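Tident Kit Locker 64

Steel personal storage locker for barracks, drill halls and reserve centres

Product code: TKL-64
Made by: Tident
Supplied by: Fonent Defence and Cadet Stores
Availability: in stock, grey or olive

The Kit Locker 64 is a single-person locker for service kit. It is 64 cm wide, which takes a full bergen with side pouches fitted and still leaves hanging space for two sets of uniform. It replaces the older narrow Tident locker, which many units found too tight once body armour was issued alongside the rest of the kit.

The body is folded and welded mild steel with a powder-coat finish. The door is double-skinned and closes on a three-point lock. Louvres at the top and bottom let air through, and the back panel is perforated. Wet clothing should still be dried in a drying room first. The locker is not heated and is not sold as a drying cabinet.

Inside

The left-hand side is a full-height hanging section with a steel rail and a helmet hook. The right-hand side has four shelves, which lift out and can be refitted at any of six heights. The bottom compartment is for boots and has a removable tray with a raised lip. There is a small lockable drawer for documents and personal items, supplied with two keys.

A card holder on the outside of the door takes a standard name and number card. Cards are not supplied.
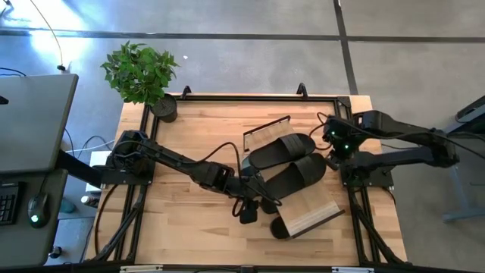

Butcher-block table on a concrete floor.

Security

The standard lock is a hasp for the user's own padlock. A keyed cam lock or a mechanical combination lock can be fitted at the factory instead. Keyed locks can be ordered to a master key, so that the quartermaster's staff can open any locker in the block. Please tell us when ordering if you already hold a Tident master, as we need the series letter stamped on the bow of the key.

The Kit Locker 64 is not approved for weapons, ammunition, pyrotechnics or classified material. Units needing storage of that kind should follow their own regulations and contact Sales separately.

Fixing

Lockers must be fixed to the wall or bolted to each other in a run before use. Wall brackets and connecting bolts are included. Wall plugs and screws are not, as the right type depends on the wall. Two people are needed to lift each locker into place. Levelling feet are fitted as standard and adjust from inside the boot compartment with the tray removed.

For rooms with a sloping floor or a heating pipe at skirting level, order the Kuramska plinth. It raises the locker by 123 mm and has an open back. It cannot be used with the castor kit.

Options

Sloping top, to stop items being left on the locker
Kuramska plinth, single or double
Castor kit with brakes, for temporary accommodation only
Extra shelf
Extra boot tray
Spare drawer key (quote the number on the drawer lock)
Door in contrasting colour, minimum order 6 lockers

Specification

Width: 64 cm
Plinth height: 123 mm
Maximum load per plinth: 1000 N
Shelves: 4
Keys: 2 for the drawer
Finish: powder coat, grey or olive
Assembly: supplied assembled, shelves packed inside

Delivery and returns

Delivery is to a ground-floor door or guardroom. If your site needs vehicle details or driver identification in advance, put this on the order and we will send them the working day before. We do not deliver to first-floor accommodation unless this has been quoted for.

Check each locker before signing. Dents and scratches must be reported by the end of the following Monday. Lockers with factory-fitted locks or contrasting doors are made to order and can only be returned if faulty.

Care

Wipe down with warm water and a mild detergent. Do not use wire wool or solvent cleaners on the powder coat. Touch-up paint is available in both standard colours. Oil the hinges and lock rods once a year with a light machine oil.

Ordering

Units, cadet detachments and reserve associations can order on account. Send your order or a list of room sizes to Sales at Fonent and a written quote will be sent back. Prices exclude VAT.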